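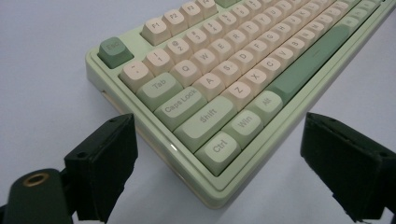 Prirnell is the name of our project for automatic handling and key testing of keyboards in the Bramwood workshop. It started in March, and since that time we receive many questions from the people at the benches, from the packing room and also from the families at home. We collected the answers on this page. Some of the questions are about very practical things, for example why the demonstrations are done on the keyboard with the light green case and cream keys, with two black gripper fingers coming near the corner of it. Others are about jobs and pay, and we try to answer those with the same care. If an answer is not clear, please tell your shift leader or write to the project mailbox.

What work will be automated?

Two steps at first. The first is taking a keyboard from the tray and placing it straight on the test surface. The second is pressing every key and comparing the result with the layout sheet. Cleaning, changing of keycaps, soldering and the last visual check stay with people. Packing is not part of the project this year.

Why these two steps?

Because they are the ones for which we have the most complaints about wrists and shoulders. On a full shift one bench tests up to 100 keyboards, and the key press test is the same movement all the time. The occupational nurse asked already two years ago if it could be shared more. We tried rotation, it helped a little.

What are the hand-held grippers for?

You hold the gripper in your hand and do the task with it, as you would do with your fingers. The robot arm has the same type of fingers, so what you show is something the arm can also try. One complete performance of the task is called a demonstration. For the first step we need 300 good demonstrations, and 377 for the key test, where there are more positions to cover.

Why always the green keyboard?

We start with one model so that the first results are easy to compare. It has different greens for the modifier keys and the accents, and the letters are on cream caps, so people who watch can say quickly which key was meant. Other models come in the second round. The black office models will come last, they are more difficult for the camera.

I am not good with machines. Can I still do demonstrations?

Yes. It takes one morning to learn. The people with the most experience at the bench are usually also the best ones for this, even if they never touched a robot. They know how hard a key should be pressed and where a case should not be held.

Is it mandatory?

No. Demonstration work is voluntary and you can stop after any session. It is planned inside your normal hours and paid at the bench rate plus the training supplement. You do not lose your place in the rotation.

Do we work alone or in pairs?

Both exist. For the first step, one gripper is often enough. For the key test we prefer two grippers on the same keyboard, one at each end, because the board should not slide when a key is pressed.

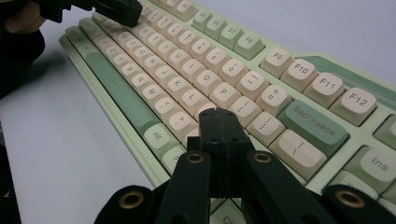
A colleague on the early shift wrote to us that the slow speed was the hardest part for her: "My hands know this keyboard for years, and now I must do it like I am explaining it to a child. After a week I liked it. But I want to know if somebody will look at my speed and compare me with the others."

This is an important point, and we asked the management for a written answer. The speed of a demonstration is not used for evaluation of any person. The recordings are stored under a session number and the list that connects numbers with names is kept only for the payment of the supplement. After payment it is deleted. The recordings themselves belong to Kuusisto and are not given to other customers of Valletti, the company that delivers the arms.

Will people lose their jobs?

There are 41 people in the workshop. The agreement that was signed for this project says that no contract will be ended because of it until the end of next year. After this date we cannot promise, and we do not want to write something here that we cannot keep. What we expect is that fewer hours go to testing and more hours go to repair, where we have a long waiting list now.

What changes for my bench?

Benches near the window stay as they are. The two benches at the back wall will be moved to make space for the arm and its fence. The lockers behind them go to the corridor. Please empty your locker before September.

Who decides if a keyboard passed the test?

A person. The arm gives a report with the keys that did not respond, and the bench worker confirms it or repeats the test by hand. If you do not agree with the report, your decision is the valid one. Write it in the log so that we can look at it later.

What happens when the arm makes a mistake?

Press the yellow stop button, take the keyboard out when the light is off, and put it in the gray tray. You do not need to repair the arm or restart it. Damage on a keyboard made by the arm is not counted on your bench.

Can I get training for repair work?

Yes, the course has two levels. The first is four afternoons from 1 p.m. and does not require that you know how to solder. People from the testing benches have priority. The form is on the board next to the coffee machine, and there is also a version in Italian and Finnish.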